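Rustad Island

Rustad Island is a low, treeless island off the southern coast, known for its seabird colonies. It covers 272 acres and lies two miles east of the port of Tetosbridge. The highest point, Povorero Hill, rises 78 feet above the beach.

The island has no permanent residents. Gulls, terns and cormorants nest along the western cliffs, and the burrows of storm petrels run through the grass above them. Most birds leave by February.

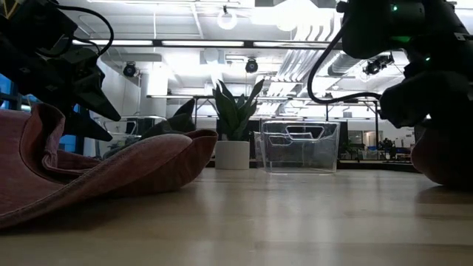 Landing is allowed only at Jirnex Cove, on the sheltered north side. Boats from Tetosbridge make the trip every Sunday in the nesting season – weather permitting – and carry up to 2 guides. The first full survey of the colonies was led by the ornithologist Sigrun Dahlgren.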